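September
By Ifeoma Ekwueme
Reading time: 2 minutes

Silvana Marinho is talking about tea before I've got my coat off. She has been mixing her own blends for 25 years, first for neighbours and now for the little shop she runs in Norier, and she still gets properly excited when a new tin is opened. "Smell that!" she says, pushing one under my nose. "Go on, again, breathe out first."

It's a black tea with dried orange peel and something peppery I can't name (she won't tell me). She calls it Meltier, after the street where she grew up, and it took her 8 goes to get it right. "The first lot tasted like a wardrobe," she says. "My sister drank it anyway, bless her."

What I love about her is how little fuss she makes. She has no time for thermometers or special kettles. Boil the water, let it stand a moment for green tea, pour it straight on for black, and then leave it alone. "People poke at it. They squeeze the bag, they stir and stir. Go and look out of the window!"

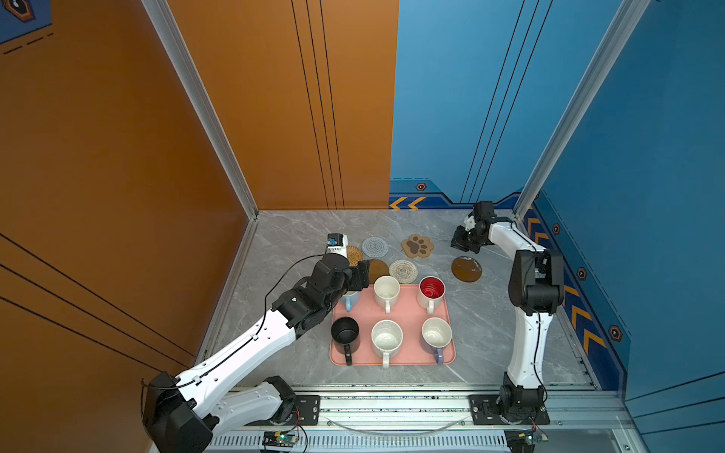

A light blue mug on its tray.

She does have strong views on mugs, mind you. Hers are thick and wide, and she warms every one before the tea goes in. Thin cups are for visitors. "You want something you can put both hands round in the morning," she says, and shows me how, as if I might have been doing it wrong all my life.

We get through 2 pots while she tells me about her evening class at the Okeke Hall, where beginners make a blend to take home. Someone once brought rosemary from the garden and Silvana was doubtful, but it went so well with lemon that she now sells it as Erkidel. "I'd never have tried it on my own. I wrote it down on the back of my hand so I wouldn't lose it."

Next she wants to have a go at roasting barley, which her grandmother drank cold in summer. She's already burnt one batch and can't wait to start the next.

Last updated: September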